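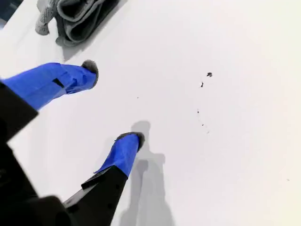
Folding and Storing Cleaning Cloths

Household tips, Todell Home Notes
Text: Marietjie Xaba
Updated 6 January 2020

Cloths used for dusting, glass and dishes last longer if they are washed separately, dried fully and put away flat. The steps below apply to microfiber and to thin woven cotton. Terry towels need more drying time and a wider shelf.

Before folding

Clear a hard, smooth surface larger than the open cloth. A table is better than a bed or a sofa arm, which give under the hand and leave the fold uneven. Wipe the surface and let it dry. Microfiber picks up crumbs and lint from whatever it touches.

Shake each cloth once and check that it is dry at the hems. The hem holds water longest. A cloth stored with a damp hem will smell within a day or two, and the smell passes to the rest of the stack. 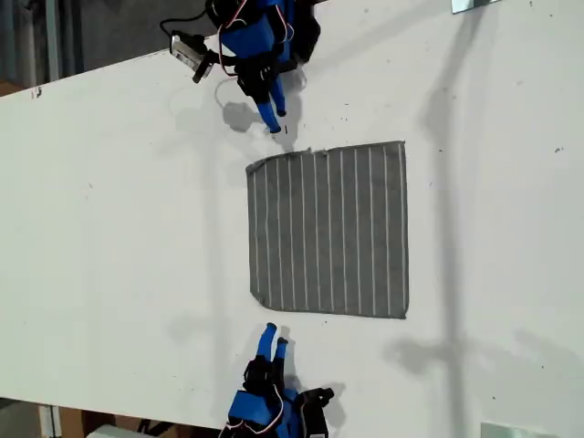 Squaring comes before folding. Lay the cloth down with one side parallel to the table edge and smooth from the center outward with the flat of the hand. Stripes are useful as a guide: on a gray cloth with thin white pinstripes, any skew in the weave shows as a bend in the lines. Work on the worst corner first. If the top left is lifted and rumpled while the right and bottom edges already lie flat, hold the flat edges down and draw the corner out diagonally. Do not pull along the stripe, as this narrows the cloth at one end.

Cloths that will not come square have usually shrunk unevenly. Dampen, pull to shape and dry flat. Discard after the second failure, or cut down for workshop use.

Lengthwise fold

1. Bring one long side over to the other and match the hems.
2. Press the crease with the side of the hand, starting at the middle.
3. Fold lengthwise again to make a band.
4. Hold the band near one end, between finger and thumb, and bring that end over to the other.

Pinch all the layers together in step 4. If only the top layer is taken, it slides over the ones under it and the band has to be opened and started again. 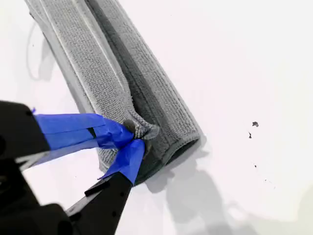
A thick band tends to curl at the short ends. Press the ends under a book for a few minutes, or store the band with the curl facing down.

Storage

Stack with the folded edge toward the front of the shelf, so that one cloth can be drawn out without opening the next. Keep glass cloths apart from dusting cloths. No fabric softener at any stage; it coats the fibers and the cloth stops absorbing.

Filed under: Laundry, Linen shelf, Kitchen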